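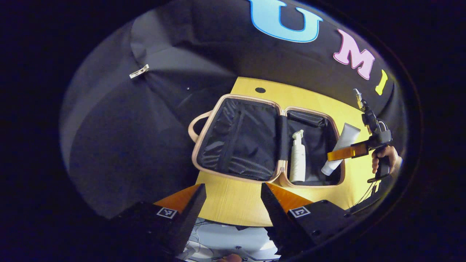

Figure 3. Packing a travel case with two hand-held grippers, seen from the camera on one of them. The other gripper is at the right, over the white tube.

4.2 What we learned from the packing task

I'll admit I expected packing to be our easy task. You open a case, put the toiletries in, and you're done, right? But Figure 3 shows why it kept us up at night. The pump bottle stands in the narrower half of the case with the tube leaning diagonally next to it, and both sit against black lining that gives the camera very little to hold on to. Mateja Petek and I recorded 200 demonstrations for this task between us, out of 3,232 in the full Clutwood set, and we threw out 5 of ours where tracking dropped.

The markers on the fingers give us the opening width at every step, so we feed that to the policy along with the wrist views. Early on we tried leaving the width out (Selma Berisha bet me a coffee it wouldn't matter!) and the policy got noticeably worse at letting go of things. It would release a tube halfway and then drag it back out with the fingers. With width put back in, 119 of our 200 test rollouts ended with both items inside the case - still not great, but a lot better than I'd feared in July.

Most of the remaining failures came from the two arms getting in each other's way. People sort this out without thinking: one hand waits while the other reaches in. Our policy picks up some of that waiting from the demonstrations, but it's shaky when both items start out close together. We come back to this in Section 5, where we compare against the Hokel baseline.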